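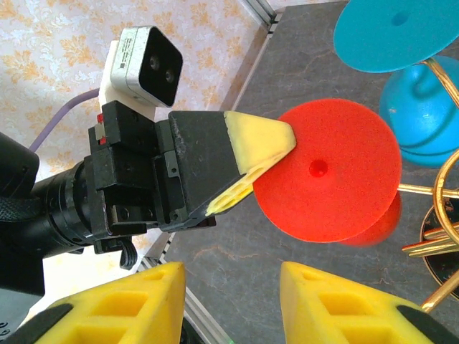
2.3 Planning and Budgeting for a Wikton Cell

Complete this section before you send an order form to Stavon. Prices are in US dollars and were last checked 19/09/2020.

1. Decide how many arms the cell needs. A second arm needs its own gripper and wrist camera mount.

2. Measure the bench. Allow 700 mm of clear depth behind each arm base for cables.

3. Enter 1452 per arm station on line A of the worksheet. This covers rails, brackets and mounts. It does not cover the arm.

4. Add finger pads on line B. Pads are wear parts. Order six spare pairs per gripper for the first year.

5. List the objects the cell will handle. Soft discs, round pieces and thin wire stands may each call for a different pad shape.

6. Send the worksheet to Keyvan Vahidi at Teltuvier for a parts check.

Note: Camera cables are ordered separately. See the Yu parts list, page 19.

Caution: Do not order rails until the bench is measured. Cut rails cannot be returned.

If the total is over your limit, reduce the number of stations first. Keep the spare pads.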